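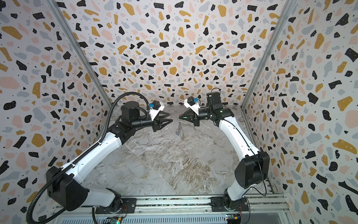 Walls & Flooring > Wallpaper

Terrazzo paper and a marble-look floor: how do I treat the corners and the seam?

Wanpen Thepsuriya

I'm so pleased with this wallpaper! It's a terrazzo style on a white background, with chips in black, mustard yellow, pale pink and light blue-grey, and the black ones have little white dots in them. It covers all three sides of the booth, and a slim silver aluminium post stands in each back corner, so there was no fiddly pattern matching round the bend. The floor is a marble imitation in greys, whites and soft browns.

Two things I'd love help with. There's a faint seam running diagonally across the floor, and I can't stop looking at it now. Can it be hidden, or do I need a new sheet? And should I put a strip along the bottom of the walls, or leave the paper running straight down to the floor? I have 87 cm of spare paper and a tube of Bindgate filler in the cupboard.
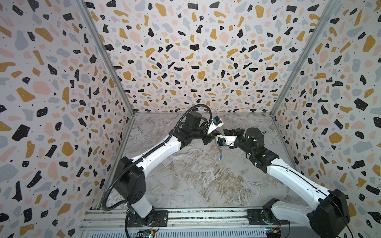
2 replies

Tyyne Kuusisto

Oh, I love this! Mustard and pink over grey marble is such a cheerful mix.

Leave the seam alone if it's flat. Run a fingernail over it first, and if it doesn't catch, I'd only give it a good clean, as dirt in the join is often what makes it show. If it does catch, lift the edge a little, wipe underneath, put down double-sided flooring tape and roll it flat. Please don't use filler on it (I did that in my hall one August and it dried as a shiny white line, far worse than before).

For the bottom edge I'd go with a very thin silver trim to pick up those posts. Anything deep would eat into the pattern. Cut it dry, try it in place, then stick it. And keep the spare paper, you'll be glad of it for patches!

flisico_fan

New sheet every time, seams drive me mad. No trim though, it looks great as it is. What's the paper called? I want it for my downstairs loo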